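Table refresh at Prokora

March 2021

We have fallen hard for the small desk clean-up! Forget the big spring overhaul for a minute. One table, one spray bottle, one container to catch the odds and ends, and you're off. Our members at Vedside have been at it for 37 days now and the enthusiasm is catching (we did our own lunch table twice last week).

Light wood, with a round hole for the cords. 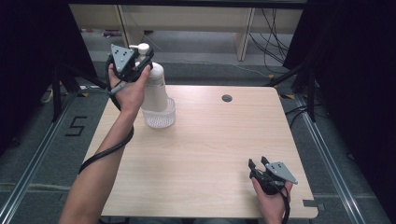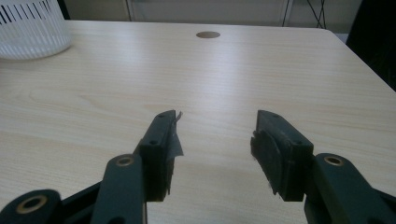
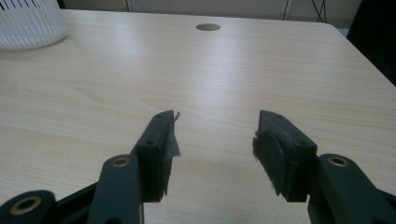 Enska wrote in to say that the cord hole is the part everyone skips, and that a cotton swab and a little patience got years of crumbs out of hers. She also wipes with the grain and goes over the far edge last, where the dust likes to settle.

We love this! Keep the tips coming, 66 of them so far and every one gets read. Go easy on the spray if your table has an older finish, and try a corner first. The full list goes up on the Testa board in July, next to the sign-up sheet for the fall swap.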